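Lastley perforated storage baskets – a proper review after 4 months

I've been putting off writing this one because how much can a person really say about plastic baskets? Quite a lot, as my other half will confirm. I bought a mixed set of the Lastley ones from a homeware shop in Caststead back in November, when the cable drawer finally refused to shut, and they've been in daily use ever since.

My set was mostly white with some teal thrown in, and I'll admit I'd have gone for all white if they'd had them. I've come round to the teal completely. It's a lovely bright colour, and it means I can shout "it's in the teal one!" through the wall and be understood. White is for odds and ends of wire and string, teal is for the chunkier cables (that's the theory, anyway).

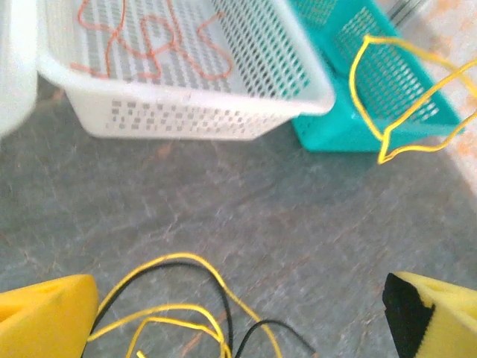
Orange-red in the white basket, yellow cable over the teal.

Now, the good bits. They weigh next to nothing, so I can carry a couple at once with a mug in the other hand. The holes let you see a bit of what's lurking at the bottom before you start rummaging, and they let the dust and crumbs drop through too – give the basket a shake over the bin and you're nearly done. For anything stickier I just run them under the shower. The rim is smooth and thick enough to grab without it digging into your fingers, and the corners are rounded, which my shins appreciate when one gets left on the floor.

The less good bits. Thin things do find their way into the slots! I had a length of string poke itself through the bottom of one and then catch on the shelf as I pulled it out, and I said some words. Paper clips and tiny screws are a no from me, you'd want a tub with a solid bottom for those. They also slide about a bit on a smooth surface if they're empty, and a long cable never quite wants to stay inside. It springs up over the side the minute you turn your back. A few twist ties sorted most of that.

I did try the Trurkivia ones first, the fabric kind with the handles, and they looked gorgeous for a fortnight and then sagged. My friend swears by the Brynjólfsdóttir boxes with lids, but I know myself, and if there's a lid I will simply pile things on top of it.
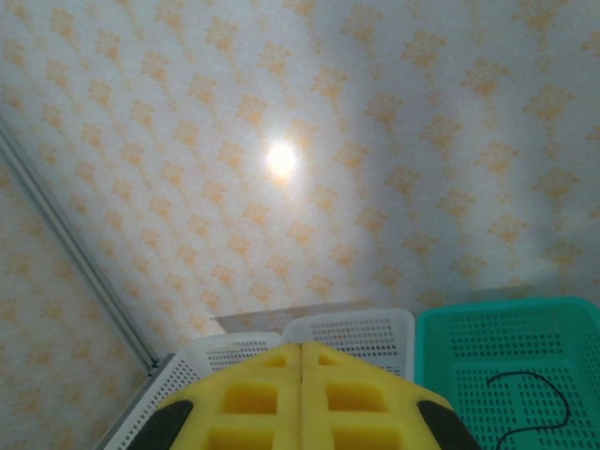

What surprised me is how much I like having them out in a row by the wall. I'd planned to shove them in a cupboard, but the plain colours sit nicely against a busy wallpaper, and when they're in sight I do put things away in them. No yellowing on the white ones so far either, though ask me again after a summer.

Would I buy them again? Yes, and I've already got my eye on 2 more for the bathroom. I'm giving them 4 out of 5, with the missing mark for the string incident.

687 shares | 5 comments

Contact | © Home Bits and Bobs | Back to top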